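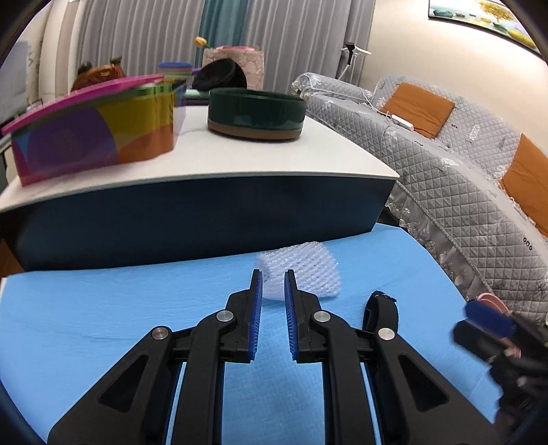

I'm finally repainting the potting bench on our back porch and I am way too excited about it! It's an old pine thing, two shelves and a slatted top, and it has been a sad flaky green ever since we moved to Sekier. I want to go blue this time, something in the neighborhood of the blue showing through in the photo, and I've already cleared out the pots and scraped the worst of it. My trouble is that I've painted this bench before (that's the green, sorry) and the top came up in sheets within one summer. It gets morning sun, wet bags of soil, and a watering can sitting on it basically all the time. Should I be priming the bare spots only, or the whole bench? And is porch paint too much for something this size? I have almost 200 square inches of bare wood on the top and the rest is old paint that seems pretty stuck. I'd love to have it done before my tomato starts need the space in June.
posted by slattedtop

mudroom_annie_no_more
Ooh, fun project! Prime the whole top, not only the bare spots. If you spot prime you'll see the patches through a mid blue, especially in low sun, and it will drive you up the wall. The legs and shelves you can get away with spot priming if the old paint passes the tape test: score a little X with a knife, press packing tape on hard, yank it off. If paint comes with it, keep scraping.
Before any of that, wash it. Dish soap and water, rinse, then leave it alone for a couple of dry days. I think that's where most peeling comes from, paint going on over damp wood or over that invisible film of fertilizer and potting mix. Then sand with 100 grit, wipe the dust off, and use an exterior bonding primer. I used one called Grosex on my own bench and loved it, though it stinks, so do it outside.
Porch and floor paint is NOT too much. It's made to be stepped on and rained on, which is pretty close to the life of a potting bench. Two thin coats on the legs, three on the top. Don't forget the ends of the slats! Raw end grain drinks water like crazy and it's the first place mine let go. I dab primer into the ends twice and then paint them whenever I have a loaded brush in my hand.
One more thing, if the bench is old enough, get a lead test kit before you sand anything at all. They're cheap and quick.

gutterball11
just use deck stain, never peels

pumum_porch_person
Agree with nearly all of the first reply, but I'd add a word about waiting. Floor paint feels dry in a few hours and it is still soft underneath for a good long while. I put terracotta pots back on mine the next morning and they stuck so well that I pulled up perfect little rings of paint, 11 of them. So annoying! Give it a week at least, two if your nights are still cool, and set the watering can on a tray after that.
On the color, bring home a sample pot and brush it on a scrap, then look at it at 8 in the morning and again at dinner time. Blues shift more than you'd think outdoors. The one I fell for at Picard Hardware looked almost purple once it was on the porch, and I went one strip grayer and I'm so happy with it. Satin is a nice sheen for this, you can wipe soil off it and it doesn't show every scratch.
The stain idea is fine on bare wood, by the way, but it won't soak in over old green paint, so you'd have to strip the entire bench first. I did that once with a 20 dollar heat gun and it ate a whole weekend. Post the finished bench when the tomatoes are on it!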